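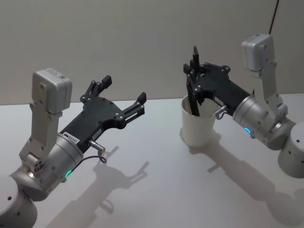
# Stunetti Family Epilepsy Center

The **Stunetti Family Epilepsy Center** is an outpatient clinic for children with seizure disorders in the town of Grestero. It opened in November as a two-room office above a pharmacy and later moved to its present building on Zúñiga Street. The center treats patients from birth through age 18.

## Services

The clinic offers routine and overnight EEG testing, medication management, and diet therapy. Children who may need surgery are referred to a regional hospital, and the center handles their follow-up visits. A nurse phone line opens at 7 a.m. on weekdays.

Families of newly diagnosed children attend a class on seizure first aid. It covers timing a seizure, turning the child on one side, giving rescue medicine, and when to call an ambulance. A shorter version is taught to school staff and bus drivers.

## Patients

In its most recent annual report, the center listed 811 active patients. Of these, 109 were under the age of two. Most live within an hour's drive, although the clinic also sees children from the Plerelon valley, which has no pediatric neurologist of its own. A clinic team travels to Plerelon once a month.

## Parent network

The parent network began as a waiting-room sign-up sheet and now has 300 member households. New parents can ask to be matched with a family whose child has a similar diagnosis. The network also prints a seizure diary, available in English and Spanish, and lends out bed monitors for up to six weeks.

## Funding

Insurance payments cover most operating costs. The parent network keeps a separate budget, paid for by donations and an annual walk along the Grestero riverfront.

## See also

- Childhood absence epilepsy
- Febrile seizure
- Ketogenic diet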